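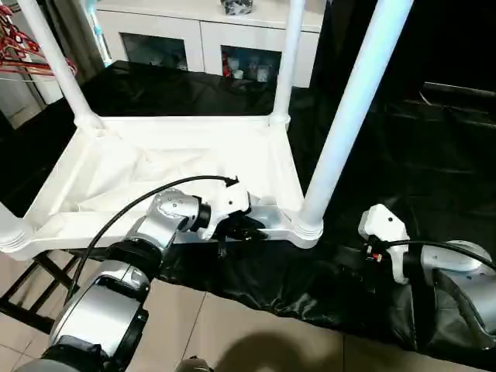

Girnley two-arm kit: home trial safety check

Checked by Setareh Hosseinzadeh, September

I've kept these notes chatty so whoever takes the next Danko trial home can see what I was thinking, and not just a row of ticks. Please add your own comments underneath mine!

1. Floor under the work area
OK. Tiles are level and the grout lines didn't bother me underfoot. The black plastic sheet is another matter: it bunches up on the right, close to that arm, so flatten it and tape it down before you power up.

2. Cables
Needs attention. Each gripper has a black cable looping back along its arm, and I'd like a bit more tidiness there (a couple of soft ties would do nicely). Leave enough slack for the wrist to turn all the way.

3. Joint housings and screws
OK. I went over all the screws by hand with the little driver from the Skindel pouch, 21 on my list, and none of them moved.

4. Rack and poles
OK. Give each pole a gentle wiggle where it sits in its collar. The white fabric can sag into the tray quite happily, but keep loose folds away from the gripper fingers when you're starting up.

5. Nearby furniture
Comment only. There's glass in the cabinet doors behind the rack, so I set the reach limit two notches lower in the Clustgate app. I'd do the same in any living room, to be fair.

6. Stop button
OK. Pressed it three times, and both arms stopped each time.

Result: fine to carry on once items 1 and 2 are sorted.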